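# 物価統計の品目見直し、衣料と家事サービスで調査方法を変更へ

民間の物価調査会社Ikbyは2月、独自に算出している「Ikby生活価格指数」の調査品目を見直すと発表した。靴下や下着などの日用衣料と、洗濯代行などの家事サービスについて、価格の集め方と指数に占める割合を改める。新しい方式による数値は、次の四半期分から公表する。

同指数は、家計が日常的に購入する商品とサービスの価格を毎月調べ、基準時点からの動きを示すものだ。調査対象の世帯は2524世帯で、地域や世帯人数の構成が偏らないように選んでいる。小売業や運送業では、契約価格を改定する際の参考として使われることが多い。

見直しのきっかけは、値引き販売の扱いだった。従来の方式では、店頭に表示された通常価格を主な調査対象とし、まとめ買いの割引や会員向け価格は補助的に記録するだけだった。しかし日用衣料では、複数組をまとめた商品の比率が高まり、通常価格と実際に支払われる金額の差が広がっていた。

Ikbyで指数の設計を担当するロクソラナ・シドレンコ氏は、「単品の値札だけを追うと、家計の負担が実態より重く出る月があった。逆に、割引が縮小した月には上昇を捉えきれなかった」と説明する。

新方式では、調査世帯から集めた購入記録をもとに、1組当たりの支払額を計算する。対象となる衣料の品目は50に整理し、季節によって店頭から消える商品は、販売が再開されるまで類似品の動きで補う。素材や組数が変わった商品は、同じ商品とはみなさず、品質の違いを調整したうえで接続する。

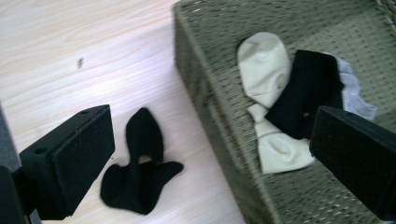

床の上の黒い靴下と、靴下の入った編みかご

家事サービスの区分も細かくなる。洗濯代行、衣類の保管、掃除代行はこれまで一つの項目にまとめられていたが、今後はそれぞれ別に価格を調べる。洗濯代行については、重量制と袋単位の料金を分けて集計し、集配料が別建ての場合はそれも含める。

調査に協力する事業者は220社となる。家事代行のDistachと、衣料卸のUysalが新たに加わり、月ごとの取引価格を提供する。個別企業の価格は公表せず、集計値だけを指数に用いる。

Distachの料金担当、ゲヴセル・カプラン氏は「人件費と燃料費は上がっているが、基本料金は据え置き、集配料で調整している会社もある。項目を分けてもらえれば、どこで値段が動いたのかが見えやすくなる」と話す。Uysalは、卸値の変化が店頭に表れるまでの期間を分析する目的でも新指数を利用する考えだ。

一方、過去の数値との比較には注意が必要になる。Ikbyは新旧両方の方式で計算した数値を15か月間並べて公表し、利用者が差を確認できるようにする。過去にさかのぼった改定は、購入記録がそろっている期間に限って行う。それより前の数値は従来のまま残し、接続係数を別表で示す。

調査会社Kasenのエコノミスト、ダニツァ・トミッチ氏は、見直しの方向を評価しつつ、短期的な読み方には慎重さを求めた。「会員価格を取り込めば、セールの時期に指数が動きやすくなる。単月の下落を物価全体の基調の変化と受け取るのは早い。食料とエネルギーを除いた系列や、数か月の平均と合わせて見るべきだ」としている。

同氏はまた、会員価格を利用できる世帯とできない世帯の差にも触れ、世帯の年齢層や所得別の系列を早い段階で公表するよう求めた。Ikbyは所得別の集計について検討中としており、公表時期は決まっていない。

指数を契約に用いている企業には、従来方式の数値を使い続けるか、新方式に切り替えるかを選ぶ期間が設けられる。契約書に指数の名称だけが記されている場合は、どちらの方式を指すのかを当事者間で確認する必要がある。賃料の改定条項に同指数を使っている契約についても、扱いは同じとなる。

品目の一覧と計算方法の説明書は、Ikbyの会員向けページに掲載されている。非会員向けの概要版は、新方式の初回公表に合わせて公開する。公表時刻は従来どおり午前10時で、変更はない。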